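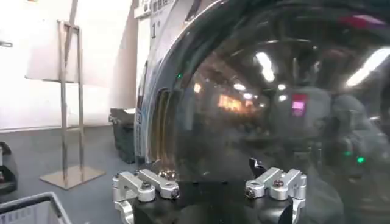

*A dark, glossy curved surface*

**Gloss** is the visual property of a surface that reflects light in a mirror-like direction. It is one of the main attributes of surface appearance, along with colour, texture and transparency. A surface with high gloss shows clear highlights and recognizable reflections. A surface with low gloss, usually called matte or flat, scatters light in many directions and shows neither.

Gloss depends on the refractive index of the material, the angle at which light arrives and the fine shape of the surface. Two panels made of the same plastic can differ widely in gloss if one is moulded against a polished tool and the other against a textured one.

## Perception

People tend to judge gloss from several cues at once, including the brightness of highlights, the sharpness of their edges and the contrast between the highlight and the area next to it. Dark surfaces often look glossier than pale ones with the same measured gloss. Little light comes back from beneath a dark surface, so the reflected highlight stands out more strongly.

Curvature also matters. A flat panel reflects one part of its surroundings toward the viewer, while a rounded one gathers reflections from a much wider area and compresses them. Small defects such as ripples, dust and fine scratches are easier to find where a straight reflected line, such as the edge of a window, passes over them.

## Measurement

Specular gloss is measured with a glossmeter, which directs a beam at the surface at a fixed angle and records the light reflected at the equal and opposite angle. Results are given in gloss units (GU). The scale is set by a polished black glass standard of known refractive index, assigned a value of 100 at each angle. Polished metals can read well above this.

| Angle | Usual application |
|---|---|
| 20° | High-gloss finishes |
| 60° | General use |
| 85° | Low-gloss and matte finishes |

A gloss reading doesn't describe every aspect of a finish. Haze, seen as a milky halo beside a bright reflection, and orange peel, a waviness in a coating that resembles the skin of the fruit, are assessed separately. Two samples with equal readings at 60° may look different when placed side by side.

## Production

In paint, gloss is controlled mainly by the proportion of pigment to binder. A coating rich in binder dries to a smooth film, while more pigment or an added matting agent such as fine silica roughens the surface. Household paints are commonly sold as flat, eggshell, satin, semi-gloss and gloss. The boundaries between these names vary among manufacturers. The Etard range, for example, has no eggshell grade, and Gaslow sells its satin and semi-gloss as a single product, Gaslow 696.

Hard finishes may be polished after curing. The surface is cut back with successively finer abrasives, often ending at 3,000 grit, and then buffed with a compound. Ceramics get their gloss from a glaze that melts in the kiln and forms a glassy layer.

## Loss of gloss

Exterior coatings lose gloss as sunlight and moisture break down the binder. In advanced cases loose pigment forms a powder on the surface, a condition known as chalking. Percentage gloss retention is a common measure of durability. At the Skutine exposure site, coated panels are set out on racks each November and read again after 2 years, with one half of every panel washed before the reading.

Indoors, most loss comes from abrasion and cleaning. Matte finishes can change in the opposite direction, as repeated rubbing flattens the high points and leaves shiny patches. This is called burnishing and is frequent around light switches and along stairwells.

## See also

- Diffuse reflection
- Lustre (mineralogy)
- Varnish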